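Style | Sep 18, 2023
By the Features Desk

The first cold morning sends the whole country to the hall cupboard, where last winter's gloves have been breeding all summer, always in odd numbers. I own 8 left ones. The right ones are presumably on the bus.

The trade has noticed. Pleka will sell you a single replacement for slightly more than a pair, and Admasu stocks gloves from April, for people who enjoy planning and sweating.
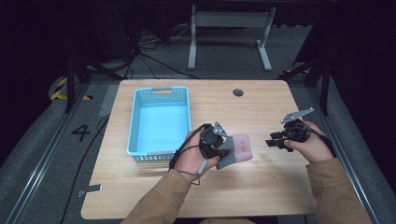
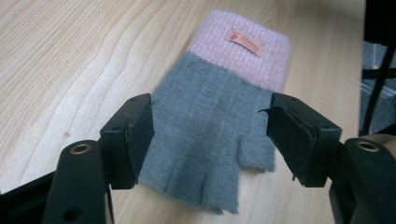

Fingerless gloves are the oddest branch of the family, a garment that gives up just as your hands get cold. They sell very well. The cheerful sort has a grey body and a pink ribbed cuff, with a little label sewn on in case you forget who to thank. Clasoritz asks 80 pounds for its version, fingertips not included, and had 153 names on the waiting list when I rang. Mine was the next one.

Filed under: Style, Winter, Small Regrets
© 2023 Mundus Magazine | Contact the desk | Back to top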